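4.2 What the place setting can and cannot tell us

Claims that the color of a bowl changes how much a person eats from it have been repeated so often that they are now printed as advice. We are not persuaded. The effect reported by Karras and Gkikas rests on a single lunch service at the Pevley canteen, and the difference they describe disappears when diners who came back for a second helping are counted as one diner, as they should be. Deligiannis repeated the work with a larger group and found a shift in the opposite direction, which he put down to the weather. Neither study recorded what people had eaten beforehand.

Our own survey drew 1707 usable replies from households on the Pavlović mailing list. We had hoped for 4000, and the shortfall matters. People who answer a long form about their dishes are presumably people who like their dishes, and we see no way of correcting for this after the fact. The form asked which vessel the household used for its main evening meal, what it was made of, what color it was, and whether the person replying thought it affected the size of a portion. The last question was a mistake. Having been asked, most respondents decided that it did.

Answers on color were poor. One household's "lilac" is another's "gray," and the seven color names offered on the form did not match the words people wrote in the margin. Sotiropoulos has argued that such replies can be rescued by grouping them into pale and dark. This may be so, but the grouping was chosen after the results were known, and it happens to be the one grouping of several that gives a clear answer. 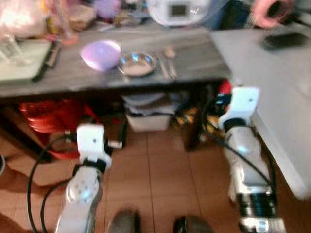
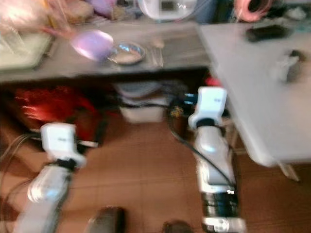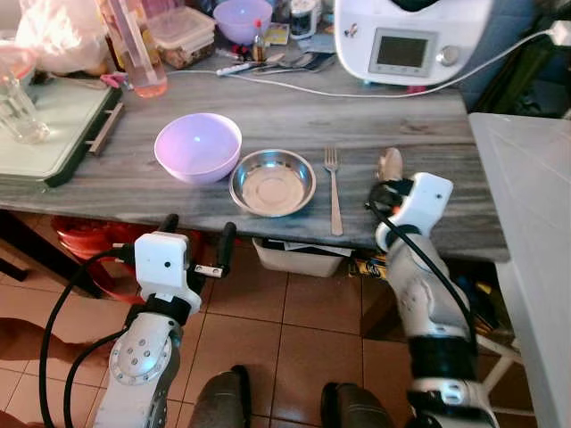
Figure 7. Gray surface used for tableware.

The contrast account holds that a diner judges a portion by the edge between food and vessel, so that pale food in a pale bowl looks smaller than it is and more is served. As a statement about looking, this is plausible. As a statement about eating, it needs several further steps, and the published work supplies few of them. It must also say which edge is meant. A pale purple bowl on a gray surface, as in the first picture of Figure 7, has one contrast with the table and would have quite another with rice or with beet soup, yet the two are reported together in the Multier tables under the single heading "low." The shallow metal dish beside it fits none of the headings at all. Its rim and its center do not look alike in the last picture, where the center is dull, and a coder could defend placing it in either column. We suspect that many coders did.

Mockus offers a more modest reading, that color works only on people serving themselves and only when the vessel is new to them. We find this easier to believe, though it would leave very little for the dietary leaflets to say. At home the same bowl comes out of the same cupboard each night. Whatever surprise it once held must wear off, and none of the studies reviewed in this section followed a household long enough to see whether it does.

Size is a different matter. Respondents who gave a bowl's capacity in the survey often gave 1000 milliliters, a round number that we take to be a guess in nearly every case — few people have measured a bowl, and fewer would admit that they had not. The Flolteck analysis treats these values as measurements. Once they are removed, the slope it reports between capacity and portion becomes too uncertain to interpret, and the same is true of the interaction with color on which its main conclusion depends.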